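My Yearly Bookshelf Safety Check (with way too many comments)

OK, so every winter I go through my shelves with a checklist and a pencil. I started doing it after a bracket let go in the hall and dumped a whole row of mysteries on the floor. Nobody got hurt, one spine cracked, and I've been a bit of a nag about it ever since. A few of you in the Surlow book club asked for my list, so I'm typing it up with this year's results and my comments under each item.

I mark things OK, FIX or WATCH. WATCH means I don't like it but I'm not getting the drill out today.

PART ONE: THE SHELVES

1. Tall cases strapped to the wall
Result: OK
Grab the case near the top and give it a gentle pull toward you. It shouldn't budge. Mine are strapped into studs and they all passed. If you have kids or a cat that climbs, please do this one first!

2. Brackets and screws snug
Result: FIX
Two loose ones on the long shelf over the desk. I tightened the first and the second just spun and spun, so that one needs a new anchor. I took the books off in the meantime (they're in piles by the door, don't ask about the hallway).

3. Sagging
Result: WATCH
Lay a level or any straight stick along the shelf and look for daylight. The poetry shelf is fine because poetry weighs nothing. The art book shelf has a dip in the middle, and I know exactly why: it's the big Batista atlas plus all its friends. I've moved the heaviest ones out to the ends, over the supports.

4. Heavy books down low
Result: OK, mostly
Edvin Lunde, who has helped me move twice and has opinions, says anything you need two hands for goes below your waist. I've got one giant dictionary still at eye level. It's going down this weekend, Edvin, I promise.

5. Shelf pins all there and all the same size
Result: FIX
Found a pencil stub standing in for a pin. That was me. Past me should be ashamed.

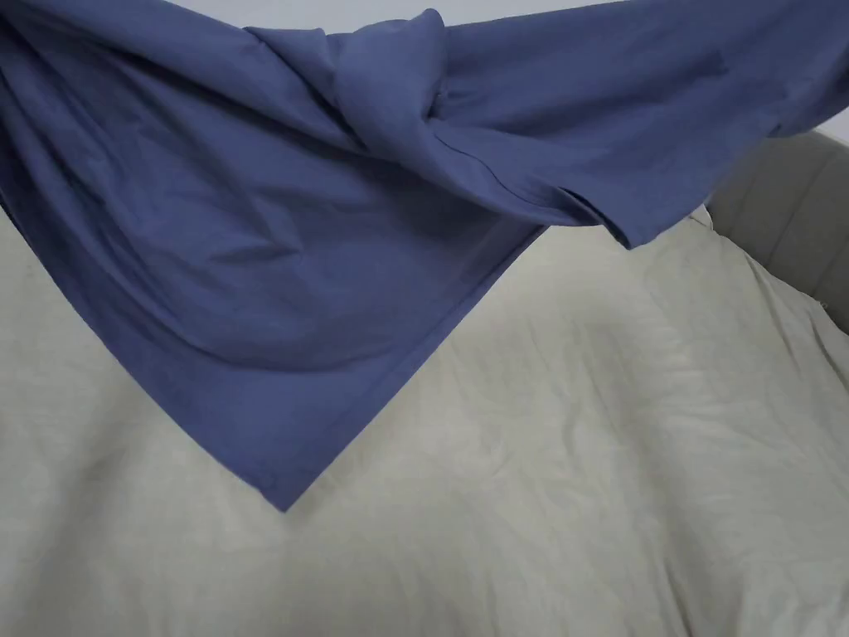 6. Nothing stacked on top of the case
Result: FIX
I do this every single year. It starts with one library book up there "just for now" and by fall there's a tower. I cleared 11 off the top of the hall case alone, and three of them I'd been telling people I lost.

PART TWO: DAMP, DUST AND BUGS

7. Gap behind the case on outside walls
Result: OK
You want to get your fingers in there. Outside walls get cold, and the books pushed right up against them get that sad wavy look. I pull a few out and sniff them. Yes, really. If it smells like a basement, you've got a problem.

8. Humidity
Result: WATCH
My little meter from Clivton said 52 in the living room and higher in the back room. I'd like the back room lower, so the door stays open for now and I'll look again in March.

9. Silverfish
Result: OK
Check the bottom shelf with a flashlight after dark. None this year, knock on wood. Arnel Barredo found a few in his cookbooks and ended up emptying the whole case, poor man.

10. Dust on the top edges
Result: FIX
Soft brush, book held shut, brush away from the spine. I got through some 805 pages of an audiobook doing this, so it was a pretty good afternoon.

PART THREE: LAMPS, CORDS AND THE BEDSIDE PILE
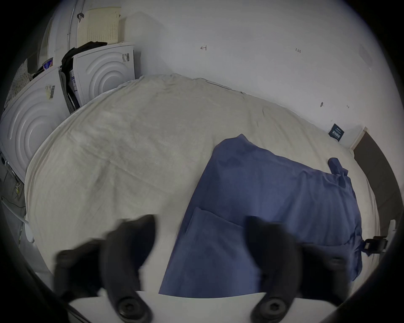
Jucélia Araújo

11. Reading lamp away from fabric and paper
Result: OK
I swapped the old clip-on for a Tamunus lamp that stays much cooler. Even so, I keep it clear of the curtain and I don't let the bookmarks with tassels dangle anywhere near it.

12. Cords
Result: FIX
There was one running under the rug. I know, I know. It's been moved along the baseboard now and the rug lies flatter too, so everybody wins. Run your fingers down each cord with the lamp unplugged and feel for nicks.

13. The bedside pile
Result: FIX, forever
My rule is 5 books. Dorian Gaillard says his rule is "whatever the table can hold," and he also stubbed his toe on a hardcover at two in the morning, so take that how you like. Make sure you can get out of bed in the dark without stepping on a novel.

14. Candles
Result: OK
Not near the books. That's it, that's the comment.

15. Step stool
Result: WATCH
The rubber feet are wearing down on one side. It still stands level, but I'm going to see if I can buy just the feet. If anyone knows where, tell me! Please don't use a rolling desk chair to reach the top shelf. I've seen you people do it.

STILL TO DO

New wall anchor for the desk shelf
Real shelf pin (bye, pencil)
Dictionary to the bottom shelf
Back room humidity, second reading
Stool feet

Checked 1/24/21. Cauã Barros is doing his place next and wants to add a line for glass doors and hinges. I don't have glass doors, so if you do, send me what you look for and I'll put it in the next version.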